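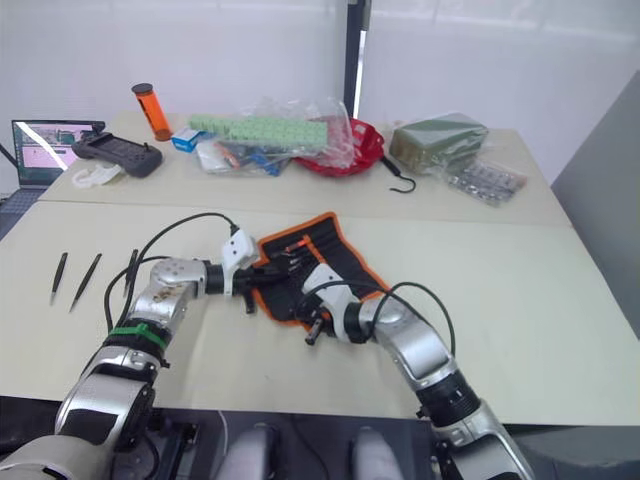 News from the Stalley Mending Circle

Well, what a strange few months it has been, and how lovely to be writing to you all again! When we packed up the sewing boxes in January after the winter coat evening, I think most of us expected to be back round the big table by spring (I had even bought the biscuits). Instead we have been mending at kitchen tables all over town, and from the letters and emails that have come in, a great deal of good work has been done.

Sibel Bozkurt has finished the patchwork quilt she began when her grandson was born. He is now at school and taller than the ironing board, but he is delighted with it all the same. Adelino Arruda has been turning collars on his old work shirts, a job his mother taught him and which he says he had not tried in 47 years. He sent me a page of notes on it, written very neatly, and I will gladly post a copy to anyone who would like one.

Several of you have asked about darning wool socks without ending up with a lump under the heel. Benedita Marinho's advice is to use a thinner yarn than you think you need and to start well outside the hole, where the knitting is still sound. Leave a small loop at the end of each row as well, so there is a bit of give when the sock goes through the wash. I tried it on a pair of walking socks last week and wore them all the way to Soditz and back - not a blister to report.

The fabric appeal is still open, and we have raised £330 so far towards new cutting mats and a second iron. Cotton, linen and old curtains are all very welcome, washed if you can manage it, but please hold on to your buttons for now as Zixuan Mao has 15 jars of them in her hallway and would like to be able to reach her coats.

If you would like a mending parcel sent out, ring Hélder Teixeira in the evening and let him know what colours of thread you are short of.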